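Section 2: Sorting and loading your snack tin

Right, this is the part of the Dindico guide I get asked about most, so I've rewritten it from scratch. It covers getting a mixed heap of wrapped sweets and snacks into one tin, on whatever soft surface you've got. I do mine on the bed (more room than my desk, and nothing rolls off!) but a sofa works too.

1. Pull the duvet or blanket as flat as you can get it. Pillows go up by the headboard.

2. Set the tin or lid down where you can reach all of it. If yours is a lid, turn it rim side up.

3. Tip the snacks out beside it and bin any empty wrappers now, before they get mixed up with the full ones.

4. Start with the small flat packets. Hold each one upright by its sides so the crimped edge stays at the top, then lower it in.

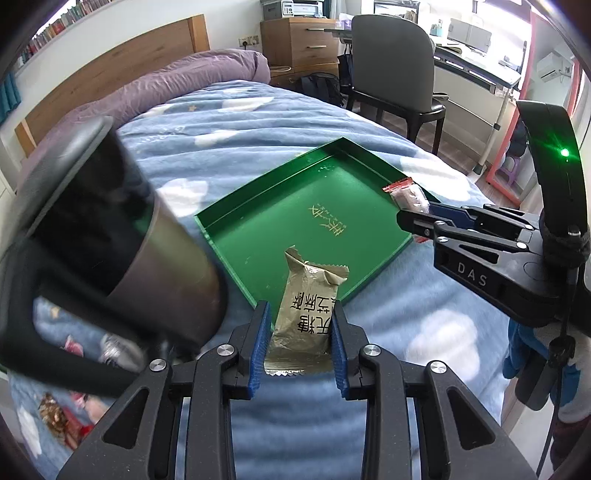 Step 4: gold packet marked 无糖 (sugar-free), held upright near the green tray.

Note: if anyone in the house needs the sugar-free ones, give those a corner of their own from the start. I didn't do this the first time and spent a whole evening in February reading tiny print.

5. Next come the twist-wrapped sweets. Pick them up round the middle, never by the twisted ends, or you'll be chasing a bare toffee across the bedding.

6. Big or oddly shaped packets go in last, laid flat with the printed side up. 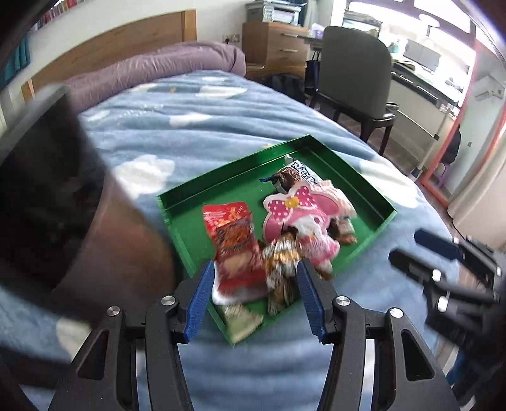 7. Once everything's in, go round the rim with your fingertips and nudge in anything poking over. If you're using the Rirnex divider from the kit, it drops in at this point and should sit level. Don't force it. If it rocks, there's a sweet underneath, and you'll have to fish it out.

Caution: chocolate goes soft on a warm bed, especially near a sunny window. Load it in the morning or keep it in the fridge till you've done the rest.

8. Character packets, the shaped ones, need a gentler hold. Take them by both sides, low down, and keep your grip off the top where the ears or bows are.

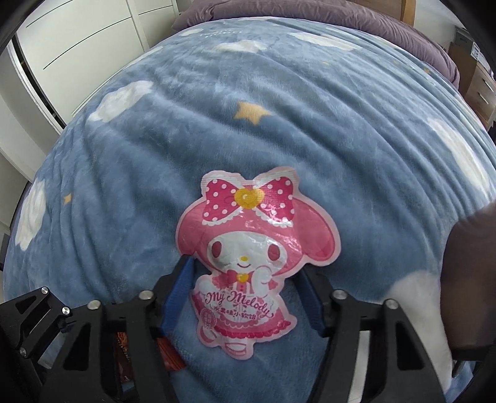
I keep the prettiest ones out till the very end and lay them on top, purely because I like seeing them when I open the tin. You can skip that if yours will be gone by teatime.

9. To empty the tin, work from one side to the other and take things out one at a time. Tipping it is quicker, I know, but then you're back at step 3.

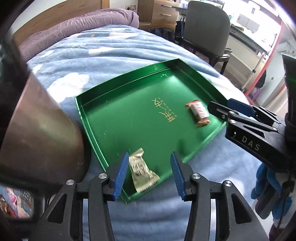
Emptying is also a good moment to check dates. I leave the last few pieces where they are and look at each one before lifting it. With only a foil packet near one corner and a red and white twist sweet over by the rim, there's loads of space to get hold of either without knocking the other. Wipe the inside with a dry cloth afterwards, going easy on any gold lettering.

Spare dividers are part 374 in the Lasham parts list. Section 3 covers stacking more than one tin.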